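Changing over a vertical pouch bagger from one bag size to another

Quick notes for whoever has the Oltia on second shift. Written up from what Esther Muriithi showed me in June plus my own mistakes. Our machine is the older one with the Tsolakis dosing head on top, yours may have the buttons in different spots but the order is the same.

Before you start

Run the hopper empty. Don't try to change over with product in the auger, you will be sweeping all night. Air off, main switch off, tag on. Let the jaws cool, they hold heat longer than you think.

Tools: 5 mm and 6 mm hex keys, the long T-handle, brass brush, clean rags, roll of masking tape, marker. The forming set for the new size should be on the cart already. Check the number stamped on the collar. 176 is the wide one, and it looks a lot like the one next to it on the shelf.

Step 1. Film off

Cut the film above the jaws, wind back by hand. Tape the loose end to the roll and write the size on the tape. Rolls go back on the rack with the core plug IN.

Step 2. Forming set

Four bolts. Hold the tube with one hand while you do the last bolt. Lift straight up, then toward you. If it sticks its the collar, not the tube - wiggle the collar. Put the new one in loose, all four bolts finger tight, then square it up to the jaws before you tighten. Gap between tube and back seal bar should be even top to bottom. I use a folded bit of film as a feeler.

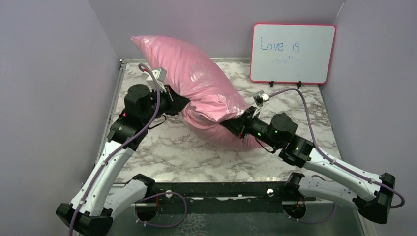 Pink plastic bag, stuffed full, between the two arms.

Step 3. Thread the film

Follow the diagram inside the door. Over the first roller, under the dancer, over the second. Everybody misses the dancer once. Pull through the collar slow, a torn edge will run all the way down and you start over. Leave a hand's width below the jaws.

Step 4. Settings

Call up the recipe for the new size. No recipe, then copy the nearest one and change bag length, fill and jaw time, in that order. Save under a new number, do NOT overwrite 70, thats Rigoberto's and he will come find you.

Seal temp depends on the film. The Damley film takes a lower setting than the old stuff, the sheet is taped to the cabinet. Wait for the display to settle before running anything.

Step 5. Empty bags first

Air on, guards shut, jog mode. Run ten empties. Look for:

- wrinkles in the back seal (collar not square)
- bag longer on one side (film tracking, move the roll over a hair)
- burnt or stringy cut (jaws dirty or too hot)

Squeeze each one under water in the bucket. Bubbles at the corner mean jaw pressure, bubbles along the back mean temp or alignment. Change one thing at a time! 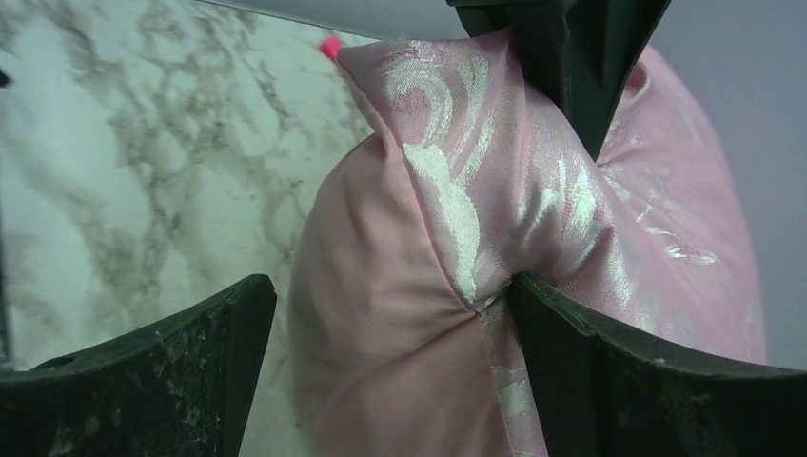

Close view of the gripper fingers on a pink satin cushion.

Step 6. Fill and weigh

Open the hopper slide halfway. Run five full bags and weigh every one. First two are always light while the auger primes, toss them in the rework tub. Adjust the fill by small steps and wait three bags before you judge it. If it wanders up and down the hopper level is too low.

Step 7. Full speed

Bring it up in stages. Once it's steady pull a bag and do the squeeze test again, seals that were fine at slow speed can go at full. Fill in the log: recipe, collar number, temp, film lot, your initials. Counter back to zero. After 3,000 bags stop and brush the jaws.

Fault 753 right after a changeover is nearly always the film eye. Wipe it, re-teach on the mark, reset. If it comes back twice call Evdokia.

Old forming set gets wiped and goes back on the shelf, collar up.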